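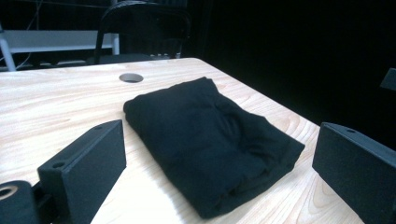
Black fabric on a pale table, one of the harder things you can ask a gripper to fold.

I've folded a lot of laundry in my life, none of it well, so I went out to Dundthorpe feeling a bit smug about the idea of a machine finally taking the job away. Brurnix does workwear there: pants, tops, aprons, the stuff that cafés and clinics send off in bags and get back in piles. For years the last step was people standing at tables, folding. Now some of those people spend part of the shift with a gripper in their hand, doing the same folds so the folding arm can learn from them!

Darnell Benavides was my guide for the day. He started on the tables and still thinks of himself as a folder, though his payslip calls him a demonstrator (he pulled a face when he told me). You squeeze, the fingers close on a bit of cloth, you carry it over, you let go. Then you shake it out and do it again. He'd logged 1561 folds by the time I met him, and he knew the number without looking it up.

He gave me a turn. I was hopeless. Your own hands do so much you never notice, the little pat and the smoothing with the side of your palm, and with two stiff fingers you've got none of that. Dark cloth is worse, he reckons, as the creases hardly show and you lose track of which layer you've grabbed. My first go looked like something I'd slept on. Darnell said he'd seen worse from management, which was kind of him.
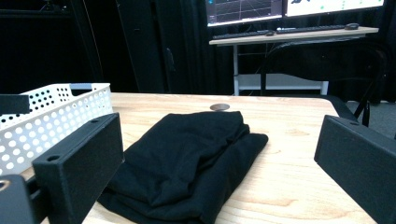 What I really wanted to know was how everyone felt about it, and that's where the day got more interesting than the gadgetry. There's no single mood. Darnell likes it. His shoulders used to ache by lunch, and the demonstrating is slower and comes with more breaks. He also gets asked for his opinion, a new experience for him, and the programmers have changed the order of the folds twice on his say-so.

Others are warier, and fair enough. Two of the folders I talked to over a cuppa said they felt odd about handing over a knack they'd spent years picking up, for the same hourly rate. One of them had worked at the Baluyot plant in Tiltville when the sorting line went in, and she remembers being told then that jobs would change and none would go. Two went. She wasn't bitter about it, but she'd like it in writing this time, and so far she hasn't got it.

The manager told me the arm will take the plain tops first and leave anything with straps, snaps or odd sleeves to people. I asked what happens after that and got a long answer about growth. I believe she meant it. I also noticed that the trial was meant to wrap up in October and is still going, mostly on account of sleeves.

Meanwhile the break room talk has shifted. People argue about whether you fold arms first or halve it down the middle, and they're properly fierce about it, because whichever way wins is the way the arm will do it. Darnell is arms first. I've gone home and tried both, and my drawers are still a disgrace.

Last updated: 19 December 2018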